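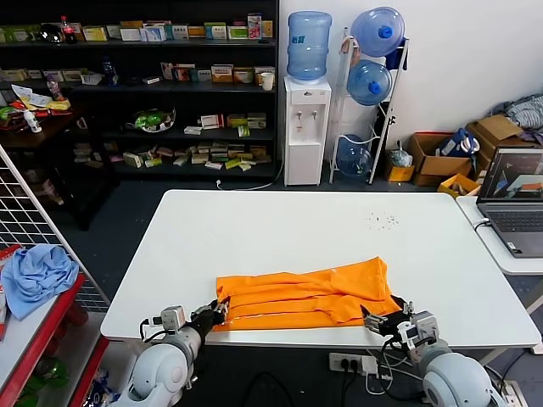 Orange, folded lengthwise, ends held at either side.

September
By the Ashby Moorings desk

The Wandholm 20 inflatable tender, reviewed

I wanted a dinghy that would go in the cockpit locker, come out without swearing, and carry two adults and a bag of shopping from the mooring to the pub. The Wandholm 20 costs £695 with the pump, the oars and a repair kit containing one patch, and it manages most of that list. The swearing is still under review.

Wandholm say 20 minutes from bag to water. I did it in that on the lawn, with a mug of tea nearby and no wind. On a pitching foredeck at Ashby, in a stiff breeze, it took rather longer, and for part of that time the boat was trying to leave for Holland without me. Tie the painter to something before you start pumping. The manual does mention this, on the page after the one about pumping.

Once up, she's a decent little thing. The floor is firm enough to stand on if you are careful and have had a light lunch. The tubes are fat, so you stay dry in a chop, and she tows straight behind the yacht at anything up to five knots. Above that she starts to hunt about like a dog that's seen a squirrel.

Rowing is where the money ran out. The oars come in two parts with a plastic button holding them together, and the blades are about as long as a serving spoon. Against the ebb on Friday evening I rowed hard for ten minutes and got an excellent look at the same green buoy throughout. I've since bought a pair of Raller oars for £144, which felt painful in the shop and entirely sensible by the time I reached the pontoon.

She'll take a small outboard, and I ran her with the old Ruron 2 that came with our boat. It's plenty. With one person aboard the bow points at the sky, so sit forward or bring a friend you don't mind getting wet.

The valves are good and held their pressure for the whole of a fortnight away. The seat is a plank with ambitions. The carrying handles are in the right places for somebody with longer arms than mine. As for the bag, it fits the deflated boat exactly once, at the factory, and after that you'll want a length of cord and low standards.

I'd buy her again, minus the oars if they would sell her that way. I asked. They won't.

We use cookies to remember your settings and count visits. Accept all | Manage choices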